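Small Trash Cans, Large Annoyances
Posted by Declan Horrocks, 16th May

A bedroom wastebasket holds tissues, price tags and the odd receipt, and it still manages to be the most irritating can in the house.

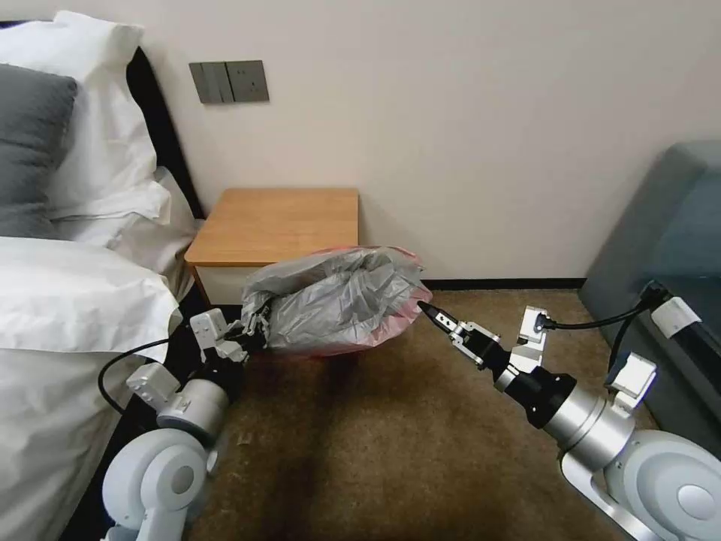

My chief complaint is the liner that slides down the side the moment you drop in an apple core. Buy bags a little taller than the basket and fold a good two inches over the rim. If there's still slack, twist it into a knot on the outside and tuck it under the fold. A big rubber band works too, though it will snap in December when every store is shut.

Push the air out before you use the bag. Run your hand down the inside, all the way to the corners. Otherwise you have lined your basket with a balloon.

Keep spare bags flat in the bottom, under the one in use. I stole this from my neighbor Lærke, who has never let me forget it.

Gum on the basket: ice cube, butter knife, patience. Nail polish: leave it. You have a patterned basket now.

For smells, sprinkle baking soda under the liner and change it when you remember, so twice a year. Wash plastic baskets in the tub with dish soap and let them dry upside down. Wicker gets the vacuum brush and a damp cloth.

Next up is the junk drawer, where I own 46 twist ties and can't find one.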